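陳列兼用カートン

出典: 包装・流通用語事典

陳列兼用カートン(ちんれつけんようカートン)は、個包装された小型商品を複数収納し、輸送または保管の後、蓋を開けるか一部を切り離すことで、そのまま陳列容器として用いる紙製の箱である。カウンターディスプレイ箱、ディスプレイカートン、中箱、内箱などとも呼ばれるが、これらの語の範囲は完全には一致しない。英語では display carton、counter display unit(CDU)などの語があてられる。菓子、シリアルバー、プロテインバー、ガム、ティーバッグ、使い切り調味料などに使われる。本項では主として、バー状食品を収めるものについて述べる。

目次
1 用語
2 構造
3 材料と印刷
4 内容物の配置
5 開封と取り出し
6 家庭での使用
7 規格と試験
8 廃棄
9 脚注
10 関連項目

用語

包装の階層では、商品に直接触れる個包装を一次包装、それをまとめる箱を二次包装、二次包装を輸送用にまとめる外装を三次包装とすることが多い。陳列兼用カートンは通常、二次包装にあたる。日本の食品流通で「ボール」と呼ばれる販売単位は、この箱一つ分に相当する場合が多い。

外装段ボールの前面を切り取って棚に置く方式は、シェルフレディパッケージ(SRP)と呼んで区別する。SRPは棚の奥行きに合わせて設計され、店員が箱ごと補充する。陳列兼用カートンはこれより小さく、レジ横の台や吊り棚の下段などにも置かれる。もっとも、両者の中間的な寸法をもつ製品もあり、境界は事業者ごとに異なる。Flundicoの社内用語集のように、底面の長辺が448 mm以下のものを陳列兼用カートン、それを超えるものをSRPとする例もある[1]。

構造

基本的な構造は、底、四面の側壁、および蓋からなる。一枚の板紙を打ち抜いた展開図(ブランク)を折り、糊代を接着して組み立てる。主な形式は次のとおりである。

折り返し蓋式
後壁の上端から続く一枚の大きな蓋をもつ。閉じた状態では天面を覆い、前方の差し込み片で固定する。開くと蓋は後方に立ち上がり、箱の背後に板状の面をつくる。この面に印刷を施したものは背板(ヘッダー)として機能し、無地のものでは板紙の裏面の色がそのまま見える。

前面切り取り式
前壁にミシン目を設け、上部を切り離して低くする。内容物の包装面が正面から見えるようになる。切り取り線は直線のほか、中央を下げた弧状のものが多い。弧状とした場合、左右の角が残るため箱の剛性の低下が小さい。

二分割式
身と蓋を別のブランクとし、蓋を裏返して身の後方に差し込む。部品が増えるため原価は上がるが、蓋の立つ角度が安定する。

折り返し蓋式では、蓋の付け根の罫線(けいせん)に板紙の反発力が残る。罫線が浅いと蓋が戻ろうとし、深すぎると後方に倒れ込む。蓋を立てた姿勢を保つため、左右の側壁に小さな耳(サイドフラップ)を設け、蓋の縁と噛み合わせる設計がある。耳を省いた箱では、蓋の角度は罫線の硬さと繊維の流れ目に左右される。

前壁の高さは、内容物の視認性と保持性の兼ね合いで決まる。高ければ箱を傾けても商品がこぼれにくいが、包装の下半分が隠れる。低ければ取り出しやすくなるものの、残数が減ったときに商品が前へ倒れる。Nikolaidisの設計指針は、立てて収納するバーの場合、前壁の高さをバーの全長の2分の1以上とするよう求めている[2]。

材料と印刷

材料には、コートボール、カード紙、またはマイクロフルート(薄手の段ボール)が使われる。裏面が灰色のもの、褐色のもの、白色のものがあり、褐色の裏面は未晒しのクラフトパルプを用いた板紙に多い。外面を濃色のベタ印刷とした箱では、蓋を開いたときに内面との色の差が大きくなる。内面まで印刷する両面刷りはこの差をなくせるが、インキの食品への移行を考慮する必要があり、個包装の遮断性と併せて評価される。

外面の表示は、商品名、品目、風味、入数、賞味期限、識別用バーコードなどからなる。陳列時に正面となる面には商品名と品目を大きく置き、原材料表示やバーコードは背面または底面に回すのが一般的である。箱が斜めに置かれることを見込み、隣り合う二面に同じ意匠を繰り返すこともある。個包装と箱とで同じ配色、同じロゴを使うと、箱から出した一本とその箱の対応がとりやすい。同一シリーズで風味ごとに帯の色だけを替える方式も広く行われている。

ベタ面の広い濃色印刷は、折り罫の部分で塗膜が割れ、板紙の地色が線状に現れることがある。これを罫割れという。対策として、流れ目と罫線の方向を揃える、表面にニスまたはフィルムをかけるなどの方法がとられる。Woronの板紙仕様書では、罫割れの判定を開閉102回の後に行う[3]。 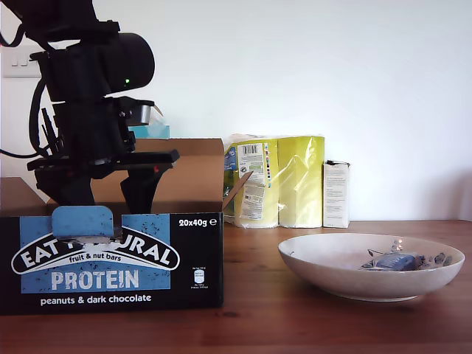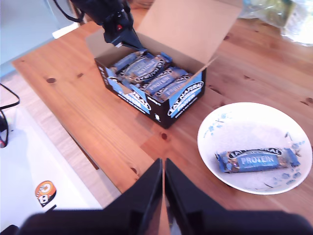
木製の机に置かれたプロテインバー用カートン。いずれも蓋を立てて開いた状態で、側面に「PROTEIN」の文字がある。2枚目では青い包装のバーが箱の中に見える。

内容物の配置

バー状食品の収納方法は、縦置き、横置き、平積みに大別される。

縦置きは、バーの長手方向を鉛直にして並べる。底面積に対する収納数が多く、一本ずつ抜き取りやすい。包装の上端のシール部が上を向くため、商品名が隠れることがある。

横置きは、バーの長い側の縁を下にして、書類のように前後に並べる。前から順に取ると次のバーの表面が現れる。残数が減ると支えを失い、斜めに倒れる。

平積みは、バーの広い面を下にして段に重ねる。荷重に対して安定し、輸送中の動きも小さいが、下段の状態が外から見えない。チョコレートで被覆したバーでは、下段にかかる荷重と温度の組み合わせによって被覆の変形が起こることがあるため、段数に上限を設ける。

いずれの配置でも、箱の内寸にはバーの寸法に対する余裕(クリアランス)が必要である。ピロー包装は中央に背貼りのシール、両端に鋸歯状のシールをもち、実際の外形は中身より長い。端のシールを折り曲げて収めるか、伸ばしたまま収めるかによって、必要な内寸が変わる。余裕が大きすぎると輸送中にバーが傾き、開封時の見た目が乱れる。小さすぎると充填時に端のシールが箱の縁に引っかかり、機械充填では停止の原因となる。

仕切りを入れる場合もあるが、単一の風味を収める箱では省くのが普通である。複数の風味を詰め合わせた箱では、風味ごとに列を分けるための板紙の仕切りが使われる。

開封と取り出し

未開封の箱は、差し込み片、糊付け、または封緘テープで閉じられる。糊付けの場合は開封用のジッパー(平行する二本のミシン目)を設ける。手順は形式によるが、折り返し蓋式では次のようになる。

1. 前面の差し込み片または封緘を外す。
2. 蓋を後方へ起こし、付け根の罫線で一度しっかり折る。
3. 側面に耳がある場合は、蓋の縁に掛ける。
4. 前面に切り取り部がある場合は、ミシン目に沿って取り除く。

満杯の箱から最初の一本を取り出すときは、バー同士の隙間が小さく、指が入りにくい。柔らかい包装では端のシールをつまんで引き上げる方法がとられるが、繰り返すとシール部に皺が寄る。この問題に対し、側壁に半円形の切り欠き(指かけ)を設ける設計がある。Soo-ah Takは取り出し動作を「つまみ」「引き上げ」「縁越え」の三段階に分け、縁越えの段階で前壁に接触することが、箱の位置ずれの主な要因であるとした[4]。軽くなった箱ほどこの影響は大きく、残数が少ない箱では、前壁に触れただけで箱全体が動く。

箱の位置ずれを抑える方法には、底面に滑り止めのニスを塗る、陳列台の縁に箱を当てる、前壁の上縁を外側に折り返して丸みをもたせるなどがある。最後の方法は、包装フィルムが板紙の断面に擦れるのを防ぐ効果も兼ねる。

家庭での使用

箱単位で購入された商品は、家庭でもカートンのまま保管されることが多い。食品棚や引き出しに置く場合、蓋を立てたままでは高さが足りないことがあり、蓋を閉じて使うか、罫線で切り離して身だけを残す。蓋を残しておけば、埃と光を避けられるほか、裏面の表示を後から確認できる。

空いた箱は、乾物の小袋、茶葉の小袋、文具、電池などの仕分けに転用される。前壁が低い箱は引き出しの中で内容を見分けやすい。前面切り取り式の箱はミシン目の跡が毛羽立つため、転用の際に縁をテープで覆うことがある。板紙は水分を吸うと層間で剥がれやすくなるので、流し台の下など湿気の多い場所での使用には適さない。

風味の異なる商品を一つの箱に混ぜて保管する場合、アレルゲンの表示に注意を要する。ナッツ類や落花生を含むバーでは、個包装にも原材料が表示されるが、箱の表示だけを見て取り出すと誤認が起こりうる。元の箱と異なる商品を入れるときは、箱の表示を隠すか、内容を書いた札を貼ることが推奨される。

規格と試験

陳列兼用カートンそのものを対象とする統一規格は少なく、実務では板紙の物性試験と、完成箱の圧縮試験、落下試験、振動試験を組み合わせて評価する。圧縮試験は蓋を閉じた状態で行う。開いた状態では天面の拘束がなくなり、側壁の上部が内外にたわむため、積み重ねは想定されない。

陳列状態での評価項目には、蓋の自立角度、前壁の膨らみ、残数ごとの転倒の有無がある。Iltexの試験手順では、開封後に145分静置し、その後の蓋の角度を分度器で読む[5]。板紙の反発は開封直後に大きく、時間とともに小さくなるため、静置時間の異なる測定値を直接比べることはできない。湿度の影響も大きく、測定前の調湿条件を記録に添える。

廃棄

板紙のみからなる箱は、畳んで紙製容器包装として分別する。接着部を剥がして平らにすると体積が減る。フィルムを貼ったもの、窓に透明樹脂を用いたもの、金属蒸着紙を使ったものは、自治体によって扱いが異なる。個包装のフィルムは多くの場合プラスチック製容器包装にあたり、箱とは別に出す。箱の底に残った食品の粉や破片は取り除く。

脚注

[1] Flundico『包装用語集』「中箱」の項。
[2] Nikolaidis『小型紙器設計指針』前壁の章。
[3] Woron『板紙仕様書』附属書、罫割れの判定。
[4] Soo-ah Tak「小型カートンからの取り出し動作と箱の変位」。
[5] Iltex『陳列状態試験手順』。

関連項目

個包装
ピロー包装
コートボール
シェルフレディパッケージ
罫線 (紙器)
プロテインバー

最終更新 5/7/25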